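Notes on budgeting for a small pick-and-place arm at home or in a one-room workshop. Prices are what I paid or was quoted as of 11 January 2021.

## Before you buy

- Price the whole setup. The arm is the big line, but the gripper, power supply, mounting rail and cables are often sold separately. On my Ernberg order the extras added 43 percent.
- Ask what the gripper opens to at its widest. A gripper that handles small boxes may not go around a bath sponge.
- Check the payload with the gripper fitted. The Staler sheet gives 200 grams more for the bare arm than for the arm with its own fingers on.
- Measure the table. Leave clear space along the front for putting things down.
- Look up the price of spare fingertips. They wear out first. Mine are $5 each, and I keep a few in a jar.

## Table and covering

A hard, shiny top lets light things skid when the fingers touch them. Carpet-like fabric is cheap and holds them better. Buy enough to cover the whole top in one piece, because a seam will catch the fingers sooner or later. Pull it tight and clamp it at the back.

Put something plain behind the table if the wall is cluttered. A folding screen does fine. Secondhand ones run around $59 near me.

## Test objects

Don't spend money on a test set. Go through the kitchen, the bathroom and the toy bin and pick things that differ in stiffness and shape. Cookie boxes, a sealed snack packet, toy bricks, a pine cone and a bath pouf will tell you more about a gripper than a bag of matching cubes. Soft toys are worth including. With a big round head, the fingers have to go over the top and wrap. 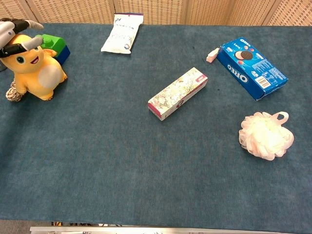
Davoud Farahani wrote in to say that he would put the soft items first on the list and the boxes last. He bought a Tak gripper after trying it only on cartons, then had to pay for a second set of fingers when he moved on to fabric. He also says to ask the seller for a trial period in writing.

I would add shipping both ways to that question. Rerkance takes returns, but the buyer pays the freight, and an arm in its crate is heavy.

Keep the crate.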